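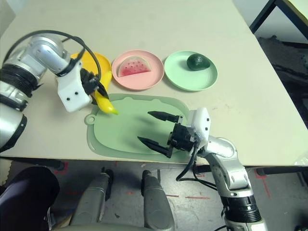 Yellow, pink and mint plates, with the toy watermelon on pink.

Print | E-mail

I teach color sorting with play food, and my niece is hooked! Start with one plate and one fruit, then say the color out loud together. Add a second plate once she's happy (ours took a week or so), then swap the fruits and let her boss you around. Keep it short – we quit while it's still fun.

Filed under: Rainy Day Play

Related:
Felt Pizza in an Evening
Sock Matching Races
Seraina Kofler's Button Jar Games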